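Work and Automation, handout for session 4
April 2024

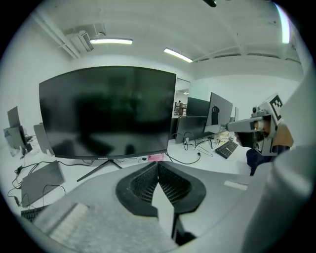
*Fig. 1. Hand-held gripper and head-mounted rig at a row of desks.*

**Case: the returns desk at Darnik**

Darnik repairs and resells office equipment. Until last year every returned item was unpacked, checked and sorted by hand. The firm now wants robot arms to do the sorting, and the arms learn from recordings of people doing the job. Staff hold a gripper, carry out the task and save each attempt as one recording.

In March the team made 1,053 recordings and kept 1,030 of them. The others were thrown out, mostly for dropped items or a tag that the tracking lost.

**What changed for the staff**

- Sorters became recorders. The hands do much the same work, but more slowly, and the same movement may be repeated all morning.
- Skill is written down in a new way. An experienced sorter knows by feel when a cable is caught. With a gripper that feel is mostly gone, and people had to learn the task again.
- Breaks were argued over. Wearing the rig is tiring on the neck. The first rota had no extra rest time, the second did.
- Pay stayed on the old grade. The union side at Darnik says recording is a separate job and should be graded as one.

**Comparison: Fudent**

Fudent bought a finished system from Josa and did no recording of its own. It was running sooner, but the staff had little say in how tasks were divided, and items the system could not handle were left to them in a pile at the end of the shift.

**Terms**

*Demonstration*: one recorded attempt at a task by a person.
*Residual work*: what is left for people once the regular part is automated.

**For the seminar**

Read Teixeira, chapter 4, before we meet. Bring notes on these points:

1. Who should own a recording of somebody's working movements?
2. Is the residual work at Fudent harder or easier than the old job?
3. What would you put in a grading claim for the recorders at Darnik?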